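Best practice for logging sim kitchen demos? (bimanual)

nayeli_cuervo
Hi all! Erick Rweyemamu and I are writing the demo rules for our Jendow kitchen set, and I'd love some other eyes on them. We have 79 episodes so far and want 200 by December. Draft rules:

1. Both hands start open, clear of the pan and its handle.
2. The idle hand stays in view the whole time and never reaches across the working hand.

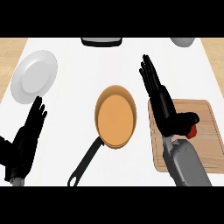 3. Name the object only from a view where you can tell what it is. If a hand covers most of it, write "red object" and move on.
4. Failed grasps stay in, tagged.

restrepo_fan
Love rule 4! So many sets throw the failures out and then everyone wonders why the policy can't recover. I'm not sold on 3, though. It's a simulator, you already know what every object is. Just export the name.

nayeli_cuervo
Sure, but our labels train a vision model too, and it only gets pixels. Take the right hand holding the pepper over the cutting board. With the stem and the lobes showing, I'm happy for anyone to write "red bell pepper."

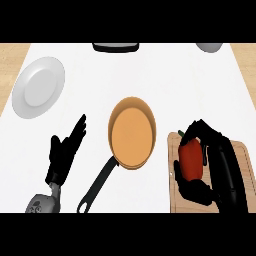 Same rule goes for dishes at the far edge of the table. If you only get the lower rim, it's "tray-like" and that's fine!

vinside11
I'm with restrepo_fan. Two label styles in one set is a pain, we tried it on Drovham and spent weeks merging them. Keep the sim name in one column and the visible name in another.

restrepo_fan
Yes, two columns! I could live with that.

nayeli_cuervo
Ooh, I like it. Erick still wants the visible name to be the default, so expect a fight over column order. Draft 2 goes up tonight, around 9 pm.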